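From: Jovita Jaramillo
To: refurb-list
Subject: Re: [refurb] Dell towers, order of assembly and the parts trays

Berenice and everyone,

Answers are below, mixed in with your message. I've left out the part about the van. Two pictures first, both from the slatted bench, one of the white tray with parts in it and one of a Dell with its side off.
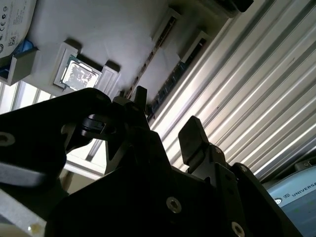
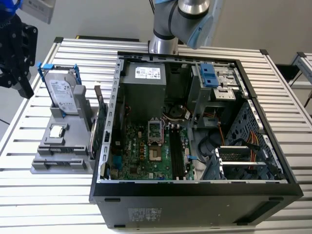 On Apr, Berenice Barajas wrote:
> I have the Vaughan order in front of me and it says 93 towers. The
> notes from last time say to put the CPU and memory in at the end,
> after the drives. Apolinar says he has always done it the other way
> around. Which is it? I don't want two benches doing two things.

Apolinar is right. CPU first, then memory, then the cooler, then drives. The notes you have are from the Lorkgate job, where the towers came to us with the processors already in and we were only adding memory. I should have pulled them off the shared folder. I'll do that tonight.

The order for the Vaughan towers is:

Lay the case on its side, panel off. Check the power supply is unplugged from the wall. Look into the socket with a flashlight before you do anything else. Bent pins are easiest to see if you move the light from side to side. If you find any, put a strip of orange tape on the case and set it on the bottom shelf. Don't try to straighten them at the bench. Ikhsan will go through the bottom shelf when he has time.

If the socket is good, lever up, frame up, CPU in with the corner marks matched, frame down, lever down. The lever needs some force on these boards. Memory next, both modules, and push until the catches close. Then the paste and the cooler.

Power cables get moved out of the way of the socket before you start and not while you are holding a CPU in the other hand. Use one of the velcro ties. Last time we used rubber bands and I was still finding them inside cases in February.

> Second thing. The trays. Do we want parts laid out per machine or
> do we want one tray of CPUs and another tray of memory? Danish was
> asking because he is the one filling them.

Per machine. One CPU and two memory modules in each tray, and the tray stays next to the tower it belongs to until the tower is closed. I know it takes Danish longer to fill them that way. It saves time later. On the Lorkgate job we had the parts in bulk and ended up with two machines that had mismatched memory, and it took most of an afternoon to work out which ones.

Danish, put the CPU in its recess with the metal side up, and stand the memory in the slots so people can pick it up by the ends. If a module feels tight in the tray, leave it out and tell me. The older batch of trays was printed a little small and I have been sanding the holders as I come across them. I have done most of them but I can't promise I have done them all.

The Emik modules go in the trays with a blue dot on the bottom. Everything else goes in the plain ones. Please don't mix these, even if you run short. Come and find me.

> Third, do we still write the asset numbers on the case in marker?
> The school asked us not to.

No marker. Stickers only, on the back, next to the power inlet. The regulatory sticker stays where it is and nothing goes on top of it. The new numbers start at 711. If a machine fails its test, the number isn't used again, just note it on the sheet and go to the next one.

> Last thing, do we have enough paste? I found three tubes in the
> drawer and one of them was dried up.

I ordered more from Jirby and it came this morning. It's on the shelf over the sink. Throw the dried one out. For 93 machines we should have plenty left at the end, as long as people use a small dot in the middle and don't spread it with a finger. I cleaned four boards last month where it had gone over the side.

A few things Berenice didn't ask about.

Screws. There are two lengths in the drive kits and they look alike in the bag. The short ones are for the optical drive. A long screw in an optical drive will go in and then the drive tray won't open. I'm going to put them in separate cups, so please put the leftovers back in the right cup.

Empty slot covers stay on. Several towers in the last batch went out with a gap at the back because someone had taken the cover off to look inside and left it on the bench. I have a coffee can of loose covers now and I'd like it to stop getting fuller.

Budget. We have $300 left for spares on this order. That is for fans and front panel cables. If you think something else is needed, write to me before you order it.

Wrist straps are in the top drawer, left side. Clip them to the bare metal of the case and not to the paint.

We start at 8:30. Apolinar and I will take the first bench, Berenice and Ikhsan the second. Danish fills trays until noon and then moves over to testing. If anybody would like to swap, work it out between you and let me know.

Jovita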